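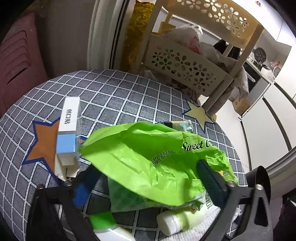 *Lime-green bag and white bottle on the checked tablecloth.*

# Borkon pull-out rack for under the sink: long-term review

The Borkon is a two-tier steel rack on side-mounted slides, sold for the cabinet under a kitchen sink. It bolts to the cabinet floor, pulls out to full extension, and has an upper basket that can be mounted on either side to clear the drain pipe. We installed one in February and used it for 30 days in a kitchen where the cabinet door is opened many times a day. The comparison unit was the Rilano, a single-tier rack on bottom-mounted rollers that had been in the same cabinet before it.

## Installation

The box holds the base with the slides already attached, two baskets, four uprights, a bag of screws, and a folded paper template. The template is the best part of the package. It is printed at full size on heavy paper, has the hole centers marked, and includes a line for the door hinge offset. Tape it down, drill the pilot holes, and remove it. Ours matched the base at all four corners.

The screws are less good. They are too long for a thin cabinet floor and came through the underside of ours. Measure the floor before you start and buy shorter ones if needed. The heads are shallow and will strip if driven with a power driver at anything above its lowest setting. We stripped one and replaced the set with pan-head screws from the hardware store.

The slides have to be parallel to the cabinet sides. The manual says this once, in small type, on the last page. If the base is out of square by more than 2 mm front to back, the rack still moves but the soft close stops catching. Loosening the rear screws, pulling the rack out, and tightening from the front cured this for us.
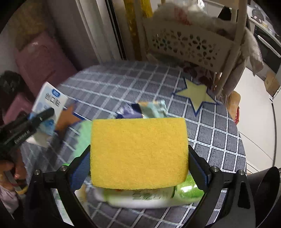

Allow an hour for the job if the cabinet is already empty. Clearing it takes longer than expected in most kitchens, and this is a good time to wipe down the floor, look at the shutoff valves, and check the trap for mineral deposits. Any drip should be fixed before the rack goes in, as the base covers the area where a puddle would first show.

## Slides

Borkon uses ball-bearing slides with a sheet-steel cage. There is a small amount of side play at full extension, noticeable when the rack is empty and gone once it is loaded. The Rilano rollers have more play in all positions and pick up grit from the cabinet floor. After a few months ours had to be vacuumed out, and one roller had a flat spot.

The Borkon manual claims 2,000 open-and-close cycles before the slides need grease. We did not get near that number and can't confirm it. The factory grease was applied unevenly, with a heavy bead at the front of the left slide and almost none on the right. We cleaned off the excess with a paper shop towel and moved some of it across. Motion was smoother after that.

The soft close works on the last part of the travel. It is firm and a bit slow. With a light load the rack sometimes stops short and needs a push. With the lower basket full, it closes fully from a gentle shove.

## Baskets

The lower basket is deep enough for tall spray bottles with the trigger heads on. The upper basket is shallow and suits sponges, brushes, and folded cloths. Wire spacing is where the two products differ most. The Rilano has widely spaced wires, and small bottles tip over between them. Borkon has closer spacing plus a removable plastic liner in each basket.

The liners have a raised lip that holds back a small spill. They also hold water from a damp sponge, with no drain hole to let it out. We took the upper liner out in the second week and left it out. The lower one stayed in, and it rinses clean under the tap. 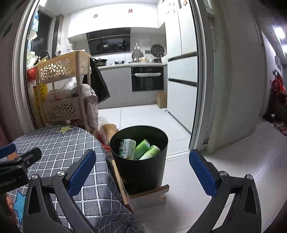 *Prirkumus Home Hardware Notes / Storage and Cabinets / March 2, 2025*

## Capacity and fit

Borkon gives a load limit for each basket on a sticker inside the base. We stayed under it. The upper basket flexes at the front corner when loaded near the limit, and the uprights on that side lean slightly toward the door. No wires bent or pulled loose.

The upper basket alone weighed 671 grams on our kitchen scale, which is heavy for its size and explains why the rack feels front-loaded when pulled all the way out. Put the heavy bottles at the back of the lower basket.

Fit around plumbing depends on the cabinet. A standard single-bowl sink with the drain at the rear leaves room for both tiers. A garbage disposal will probably rule out the upper basket on that side. We also tried the rack in a second cabinet with a Mahuika water filter mounted on the side wall. The slides cleared the filter housing, but the upper basket hit the supply tube and had to be moved to the other side. Swapping sides takes a hex key and a few minutes, and the key is included.

## Finish

The steel is powder coated in a flat gray. Coverage is even on the long runs and thin where the wires cross. One crossing on the underside of the lower basket had bare metal when we unpacked it. We touched it up with enamel. No rust has appeared anywhere else so far, but a month is a short test for a coating in a damp cabinet.
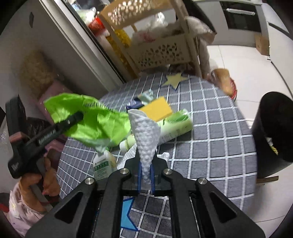

Cleaning is simple. Both baskets lift off without tools, and the base can be wiped in place. Bleach-based cleaners dull the coating according to the manual, so we used dish soap and warm water. Dry the slides afterward. Water left in the channel will thin the grease.

## Noise

The rack makes a low rattle at the start of travel when the upper basket is empty. The cause is the fit between the basket hooks and the uprights. A wrap of electrical tape on each hook stopped it. The Rilano is louder throughout, mainly from the rollers crossing the screw heads.

## Verdict

Recommended for cabinets with a thick, flat floor and no disposal. The slides and the template justify the higher price over the Rilano. Budget for better screws, and check the wire crossings for bare metal before installing. If the cabinet floor is warped or made of thin board, the Rilano is easier to mount and tolerates a poor surface better.

The spare parts list in the manual covers slides, liners, and hooks, but not the uprights.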